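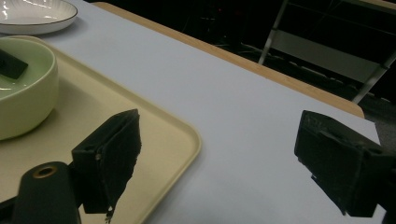
Annick Lacroix asks that trainers leave the page numbers alone when they swap out a section, as the index is built from them. Her note applies to every procedure in this chapter.

4.2 Replacing a section in the Hemulden training binder

Revision in force: 5/6/21. Check the revision code on the spine insert before you start. Binders marked 1630 use the wide ring and take the new tab sheets. Older binders do not.

1. Download the section file from Zudano and open the print dialog.
2. Set scaling to 100 percent and select two-sided, long edge.
3. Print the section on punched stock.
4. Open the rings with both levers at the same time.
5. Remove the old section, including its tab sheet.
6. Insert the new section and close the rings.
7. Enter the section number and your initials on the change record, form 3.

Caution: Do not pull one ring open by hand. The rings will go out of line and tear the sheets. 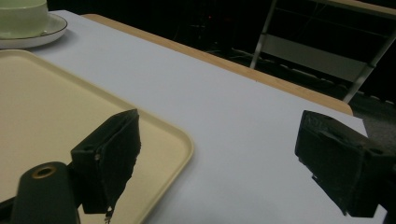
Fig. 4-2. Cup and saucer on table.

Note: Each binder holds up to 50 sheets per tab. If a section is longer, split it at a unit heading and order a second tab from Tessier.

Old sections contain learner case notes. Shred them on site. Send a copy of the change record to Yannick Marty at Fillport within 10 working days.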